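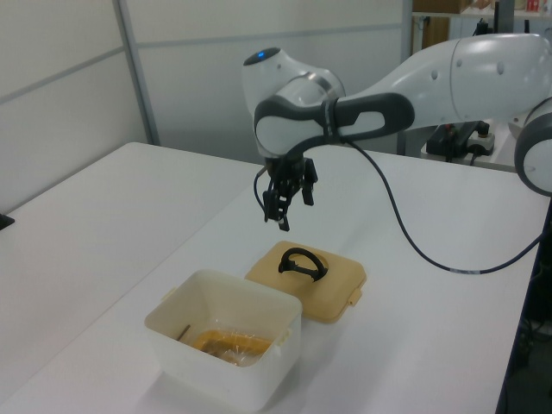

Chapter 4: Containers, Lids and Short-Term Storage

Category: Food and Hospitality / Kitchen Operations / Student Text

In the last chapter you followed goods from the delivery door to the shelf. Most of those goods do not stay in the packaging they arrive in. A carton is opened, part of the contents is used, and what is left has to go somewhere. In most kitchens it goes into a plastic container with a lid, and this chapter is about choosing that container, filling it, closing it and finding it again.

A square container with rounded corners is a common choice. Square sides waste less shelf space than round ones, and a rounded corner can be wiped out with a cloth or a spatula. Translucent plastic lets staff see roughly how full the container is without opening it. The lid may be a different colour from the body, as with the tan lid lying beside its container at the start of this chapter, and some kitchens use lid colour to separate one group of foods from another. If yours does, the colour key should be posted where the lids are kept.

4.1 Parts of a lidded container

The body holds the contents. The rim is the part the lid sits on, and it needs to be clean and free of chips. Clips, where fitted, hold the lid down. An arched handle on top of the lid makes it easier to lift, but it also means another container may not stack flat on top. Check this before you order. A shelf planned for 40 containers may take far fewer once handles are allowed for.

4.2 Wrapped and unwrapped contents

Food may be placed in a container loose or wrapped. An item already in clear plastic can go in as it is, resting on the bottom, provided the wrap is intact and the label can be read. Do not mix wrapped and unwrapped foods in one container. Long, thin items that lean against the inner wall should be checked against the height of the rim before the lid goes on. Anything that stands above the rim will hold the lid open on one side.

4.3 Where to put the lid

While a container is being filled, lay the lid flat on a clean part of the bench, close enough to reach but clear of the work. Do not balance it on the container or lean it against a wall. If the lid has been put down on an unclean surface, wash and dry it before use.

Case study: the Maurya canteen

Haiyan Duan took over the storeroom at the Maurya canteen in December. She found 53 container bodies on the shelves and some 20 lids that fitted none of them. Two earlier suppliers, Pirix and Caltik, had used slightly different rim sizes, and the stock had been mixed in the wash. She sorted the bodies by rim, marked each base with a letter and put the same letter on the matching lid. The unmatched lids were recycled. Keep her method in mind when you reach the labelling exercise in section 4.6.

Key terms for this chapter: body, rim, clip, lid seat, decant, stock rotation, use-by label.

Before you begin section 4.4, look at the containers in your training kitchen. Write down which shapes are kept there, how the lids are held on, and where the lids go when they are not in use.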